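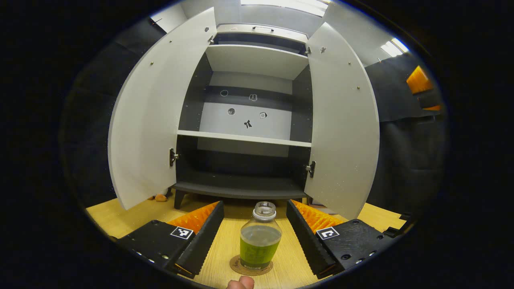 Fig. 4. Bottle on its cork coaster between the jaws, cabinet doors open.

4. Recording a put-away task

Read section 3 first. Everyone skips section 3, and then writes to us about section 4.

4.1 Place the Killa cabinet on the floor and swing both doors wide open. Door-opening is a separate task with its own troubles.

4.2 Set the bottle on the coaster in front of the cabinet. Move the coaster a little between takes. A model that has seen one starting spot 1,398 times will be very good at that spot.

4.3 Hold the Vurard gripper with the jaws open and both square markers facing up. Start recording, then count to two.

4.4 Close on the bottle, lift, and set it down on the middle shelf. Go at the pace of someone putting away groceries – slower than you think, faster than you do when you know you're being recorded.

4.5 Open the jaws, back out, stop recording.

4.6 After 20 takes, upload the batch and switch to the next shelf.

Note: Keep fumbles if you recovered from them. Mark dropped bottles "fail" and keep those too.

Caution: Do not cover the markers with your fingers. The Skandport set lost 2,562 takes to one enthusiastic thumb.

Caution: Tighten the bottle cap before the first take.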